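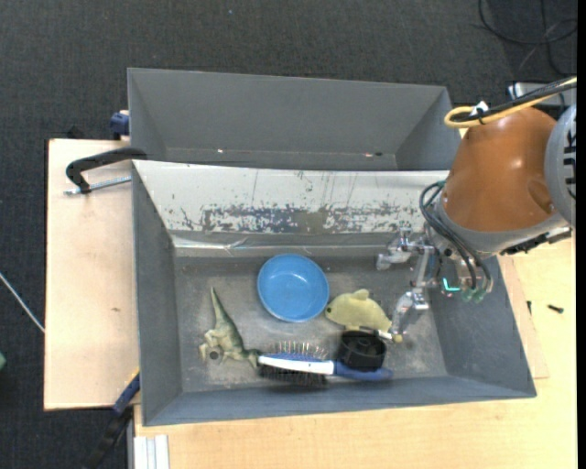 ## Unit 3: Sorting Mixed Household Goods

Course notes prepared by Iulian Surdu, Skisenlow Training Center

Goods that arrive in open bins are seldom of one kind. A bowl, a hairbrush and a few toys may share the same bin, and each belongs to a different stream. Students are expected to assign every item to a stream before it leaves the bin.

**Streams used in this course**

- Kitchen: bowls, cups, utensils
- Personal care: brushes, combs - held apart from kitchen goods at all times
- Toys: animal figures, vehicles, blocks
- Unidentified: anything whose use is not clear from its shape

The Wirnska depot recorded 3,899 items in December, of which 904 were entered as unidentified. Most of these were small parts separated from a larger product.

Worn bins may remain in service if the floor is sound. Flaking coating must be noted on the bin card.

**Before the next session:** read the Cârstea handling guide, sections 2 and 4, and bring a completed stream sheet for one bin of your choice.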